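Two-arm cell on a home bench: right gripper crushes or tips a paper cup, cable drags at the wall side

4 min read

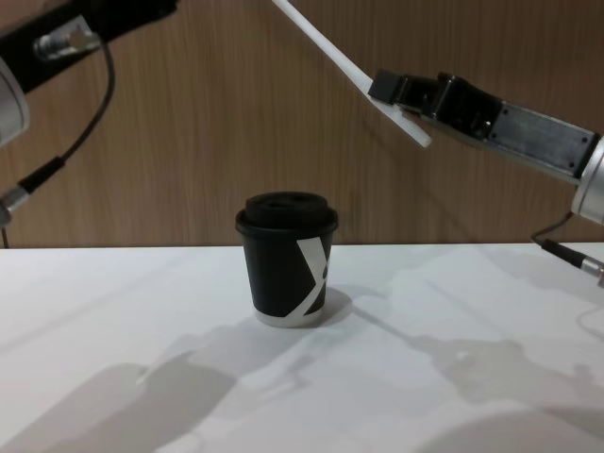
Lidded paper cup on the bench, right gripper with the flat white finger.

Posted in Home Builds > Manipulators

I have two small arms facing each other across a white bench in a shared workshop. The task is a plain one: right arm picks up a paper coffee cup with a plastic lid, moves it to the left, sets it down, retracts. The left arm takes no part yet and only has to stay out of the way.

Controller is a Dudia board, one per arm, both on the same supply. Motion is scripted as joint waypoints with a straight-line approach over the last section. Gripper closes on a position target. There is no force sensing other than motor current, which the board reports at 10 Hz.

Two problems.

1. The grip is not repeatable. With the close target at 506 counts the cup slides down through the fingers on the lift. At 512 the wall buckles and the lid pops off one side. I would have expected more than six counts between too loose and crushed. The cup is empty. With water in it I have not had a single clean lift.

2. On the left arm, the cable loops out toward the wall panel and then back. When joint 1 goes past 51 degrees the loop touches the wood and the arm faults with a following error. It clears on reset and comes back at the same angle.

I have recalibrated both arms twice and swapped the two boards. The faults stay with the arms. Is the grip problem something I can fix in software, or do I need different fingers?

lowtorque_mk

Both are mechanical. Take them separately.

Grip. A paper cup is a cone. Flat fingers that close parallel touch it along one line on each side, and the taper means the contact is heaviest toward the top of the finger overlap. You get a high local pressure and very little area. That is why your usable window is six counts wide. Software will let you sit in the middle of that window but it will not make it wider.

What I would change, in this order:

Line the fingers. 3 mm closed-cell foam, the kind sold for window sealing, stuck to the inside face. It spreads the load and adds friction, and the window on my setup went from a handful of counts to several dozen. Replace it when it takes a set.

Grip just under the rim of the lid. The paper is stiffest there. The lid overhangs the wall a little on these cups, so if the cup does slip, it slips down until the rim lands on the fingers and then it stops. Halfway down the wall is the worst place, and that is where most people teach the point.

Close on current instead of position. Step the target two counts at a time, read the current after each step, stop when it rises above the free-running value by a fixed margin. Your 10 Hz reporting is slow, so the steps have to be slow too. Allow 200 ms per step -- two readings -- and ignore the first one.

Put water in it last. A partly filled cup is a different load with a moving center of mass, and you will need to bring the acceleration down as well. Mine runs at a quarter of the default and still slops.

Cable. A following error at the same angle every time, on one arm, after a board swap, is drag. Move the arm by hand with power off and you should feel it. Re-route so the slack is taken up along the link and not out to the side. One hook-and-loop strap near the connector, one past the joint, with enough free length between them for full travel. Do not strap it tight at the connector itself. Those connectors will take a pull along their axis but side load will work the pins loose over time.

If you can move the base away from the wall, do that too.

Detlef Eichhorn

I had the Plivel arms, same thing with the cup. Bought the Hamann soft fingers and it went away. They are not cheap. Also check your supply, mine sagged when both arms moved.

benchrat312

Follow-up from the original poster. Foam on both fingers, grip point moved up to just below the lid. Close target of 506 now holds and I can go to 540 before the wall marks. Ran it on Saturday with the cup empty and it did 40 cycles with one miss, where the cup had been set down outside the taught position. Current-based close is not done yet.

Cable is strapped as described. Joint 1 goes to 70 degrees with no fault -- I have not tried further. Supply measured 24.1 V idle and 23.8 V with both arms moving, so I have left it alone.

lowtorque_mk

We use cookies to keep you signed in and to count visits. Accept all / Manage settings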